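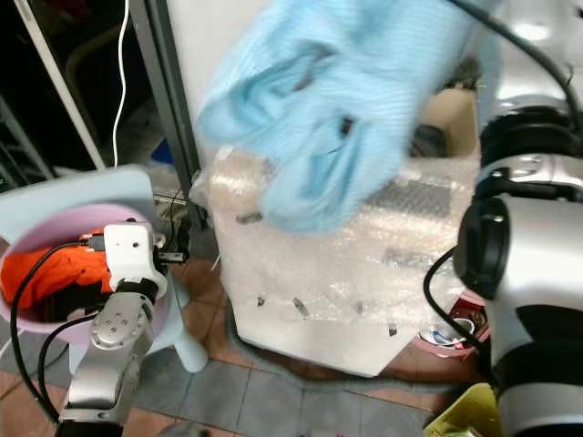 Two robot arms and a light blue knit cloth at the Coltent workplace of Skillisell.

2 June 2019

Skillisell brings robot arms to its textile sorting

Skillisell has started to use robot arms for handling used clothes and cloths at its Coltent workplace. The arms were set up together with the engineering firm Lenico.

The 14 employees keep their jobs and their pay. Until now they have bent over tubs for most of the shift. They will now check quality, decide the colour groups and look after the arms.

"My back is happy about it, but we had many questions first," says team leader Dewanti Rondonuwu. Each employee receives 30 hours of paid training.

A second pair of arms is planned for October.

Contact: Valter Eklund, Skillisell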